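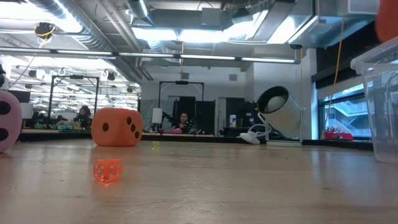

Dice and Storage Bins – Frequently Asked Questions

Answers to the questions most often received by the Lelteck supply desk about foam dice, plastic dice and the clear bins they are stored in. Ordering and delivery questions are handled on a separate page.

Which types of dice do you supply?

Two types. Foam dice are large soft cubes with rounded edges, sold in solid colors including orange and pale pink. Plastic dice are small, see-through and glossy, with recessed pips. Both types are six-sided and numbered one to six. Opposite faces add up to seven.

Are the foam dice and the plastic dice interchangeable?

For counting and simple board games, yes. For anything that depends on a large number of rolls, use the plastic dice. Foam compresses under its own handling and the corners change shape over time, so results from an old foam die should not be treated as random.

What surface should the dice be rolled on?

Any flat, level tabletop. A smooth wood top is suitable for both types. Plastic dice slide farther on a smooth finish than on felt, and a tray is recommended if the table has no raised edge. Foam dice do not need a tray.

The pips on the translucent dice are hard to read. What can be done?

Move the lamp. Overhead light reflects off a glossy face and can hide the pips at certain angles. A lamp set to one side and tilted away from the tabletop gives softer light. White pips read best on the darker colors. Yellow-green is the weakest color in this respect and is not recommended for players seated at the far side of a wide table.

How do I clean the foam dice?

Wipe with a cloth dampened in lukewarm water and mild soap. Do not soak, wring or machine wash. Stand the die on one face to dry and turn it after 8 hours. Alcohol wipes will lift the color from the pips.

How do I clean the plastic dice?

Wash by hand in soapy water, rinse and dry with a soft cloth. Dishwashers are not suitable. Heat causes fine cracks around the pips.

What size bin do I need?

The Sirnon bin holds a mixed set of foam and plastic dice. The load limit is 4000 grams per bin, and dice alone will not reach it. The walls are clear so that the contents can be checked without taking the bin down from a shelf.
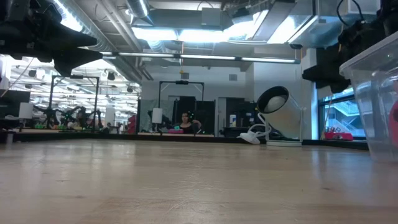
Can large and small dice be kept in the same bin?

Yes, but put the small dice in a bag or a lidded cup first. Loose plastic dice work their way to the bottom and are easily missed when the bin is emptied. They can also leave dents in foam that has been packed tightly.

Can the bins be stacked?

Stack no more than 2 high, with lids fitted. An open bin should not carry another bin. The rim is flared to take the lid and will bend outward under load.

Where on the table should the bin stand?

At one side, with the base fully on the top. Keep lamp cables clear of it. A cable caught under the base is the usual cause of a lamp being pulled over when the bin is moved.

The bin has turned cloudy. Is it damaged?

Usually not. Light scuffing from stacking and wiping gives the plastic a frosted look and does not affect strength. Replace the bin if there is a crack at the rim or in a corner.

Will sunlight fade the dice?

Foam, yes. Pale pink shows it first. Store foam dice away from windows when they are not in use. The plastic dice are less affected, although the lighter colors may yellow.

Are the dice suitable for small children?

The foam dice are intended for children and adults. The plastic dice are a choking hazard and must be kept away from children under three. Count small dice back in before the table is cleared.

Can I order a single replacement die?

Yes. Quote part number 470 for foam dice and state the color. Plastic dice are sold by the bag only. Single foam dice are sent from the Sarkolbridge store every Tuesday.

Do Shehata lids fit the Sirnon bin?

The standard Shehata lid fits. The hinged version does not – the hinge catches on the rim and the lid will not close flat.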